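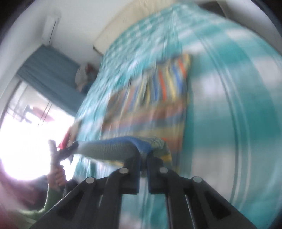 Checked sheet and striped pillow in one of the upstairs bedrooms at Nallport.

Bedding Changeover at Nallport

The spring and summer bedding is now on the beds at Nallport guest house, and the heavier winter sets have gone into storage. The work took two mornings in September last year and one morning this time, mostly on account of the new shelving in the linen room.

Each bedroom gets one fitted sheet, one flat sheet, two white pillowcases and one colored pillow for the top of the bed. The turquoise and white check was picked for the rooms with cream headboards. It washes well at a warm setting and does not show creases as much as the plain white did. The striped pillows are from Czarnecka, the same shop that supplied the curtains, and the covers come off with a zipper along the short side. Please wash them inside out. The orange stripe faded on two of the first batch after they went through on hot.

We spent $625 on sheets and $324 on pillows and covers. The budget for the year was set at more than $700 for sheets alone, so there is enough left to replace the two mattress protectors in the back room.

Simin Nouri has put together a list for anyone making up rooms between guests. A copy is taped inside the linen room door. The main points are these:

Strip the bed completely before starting, including the protector.
Shake out the sheets over the bed before they go in the hamper. Socks, chargers and reading glasses turn up in the folds all the time.
Pull the fitted sheet on at the headboard end first. The mattresses are deep and the corners will pop off if you start at the foot.
Wipe the headboard with a damp cloth. No spray on the padded ones.
The colored pillow goes on last.

Anything left behind by a guest goes in the basket on the landing with the room number and month on a slip of paper. There are 17 odd socks in it at present. Items are kept until the next changeover and then given away. If you stayed with us over the winter and think something is yours, write to the office with a short description and we will mail it back.

Old flat sheets in fair condition are free to anyone who can use them for dust covers or garden frost cloth. They are in the Rornus boxes by the side door.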